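Week 6 notes: looking over a kitchen practice kit before you buy it

Okay, so this week we leave the theory alone and go shopping. I want you to read a product the way you'd read a paper, with a pencil in your hand and a little suspicion! Our product is the Flastora Countertop Pack, a set of simulated kitchens sold by Finthorpe for training and testing robot arms before they get anywhere near real dishes.

Tatiana Kadlec and I spent most of August with the trial version, and these notes are mostly what I scribbled down along the way (sorry about the order, I've tidied it a bit). The pack comes with 95 ready-made tasks. Most are short, like moving a thing from the counter to the sink, or turning a knob. You bring your own arm model and your own controller, and the pack gives you the room, the objects and a score at the end of each run.

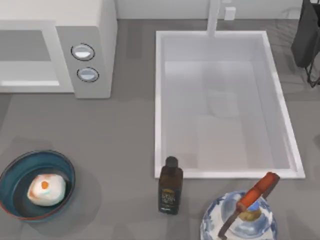
The first thing I check in any kit like this is what happens when you reset. Does everything go back to the same spot, or does the kit move it a little? Flastora lets you choose, and the setting is buried two menus down, so find it before Monday's lab. With the shuffle off, my controller looked brilliant. I switched it on and ran the whole thing 1,326 times over a long weekend (my poor laptop) and it looked a lot less brilliant, and I learned far more from that second batch.

Next, look at the objects themselves. A bottle standing upright is a very different problem from a utensil leaning in a bowl. The bottle gives you clean sides to grab. The utensil can slide around the rim the second you touch it, and your nice planned grasp is gone. Tatiana keeps a separate score for the leaning things and I've started doing the same.

Then there's the camera. The view from straight overhead is easy to work with and I like it a lot for teaching, but height is hard to judge from up there. Try your policy with a second view before you brag about it.

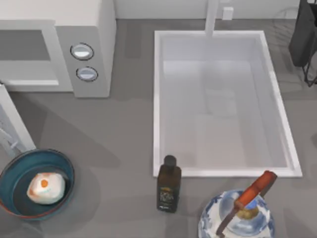

Will something trained only in this kit work on a real counter?

Sometimes, for the simpler moves, but plan on collecting a bit of real data too, especially for anything that involves contact. Friction in the pack is set by hand and you should treat those numbers as guesses.

On price, the class license covers 17 seats, so a few of you will be sharing. Rigoberto Mamani has the login sheet. The rival pack from Fandley costs less and loads faster, but its scoring only tells you pass or fail, and I really missed the step-by-step log when I went back to it.

For next time: pick 6 tasks from the list, run each one with the shuffle off and then on, and write me a page on where the scores drift apart. Screenshots are welcome. If the installer hangs at the license window, close it and start it again, that cleared it for me both times.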